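Updated July 5, 2024. Questions about bins and liners at the Fludley office that aren't covered below can go to Kamil Pešek at the front desk.

## Bins and liners: common questions

### When are the bins emptied?

Every evening after 6. Kitchen bins are also emptied at midday. If yours has been missed, leave it where it stands and tell the desk.

### Can I have a bin of my own?

Not at the moment. We have 39 small bins on the two open floors, shared between neighbouring desks. Meeting rooms have their own.

### What goes in the small bins?

Tissues, wrappers, scraps of paper too small to recycle. Clean paper and card go in the tall boxes by the Bech room.

### And food?

A crust or a bit of fruit is fine. Anything wet or strong-smelling goes in the kitchen bin – the liners are thin and they do leak.

### Where are spare liners kept?

In the cupboard next to the Kelel room, second shelf. We order them in cartons of 3,000, shared with the Fomellow office, so please don't take a stack for your drawer.

### How should a liner be fitted?

Push it down to the base, then fold the top over the rim so that it hangs down the outside. It doesn't need to be neat. Don't knot the spare plastic, as the knots are slow to undo.

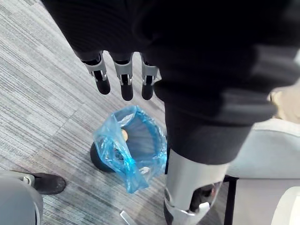 ### Does the liner have to be changed every day?

No. If it is clean and dry, the cleaners tip out the rubbish and leave the bag in place. Food or liquid means a new one.

### Something has leaked on the carpet. What now?

Blot it with paper towel and report it the same day. The carpet is in tiles, so a badly stained one can be lifted and replaced. Kamil Čierny keeps 18 spares in the basement store.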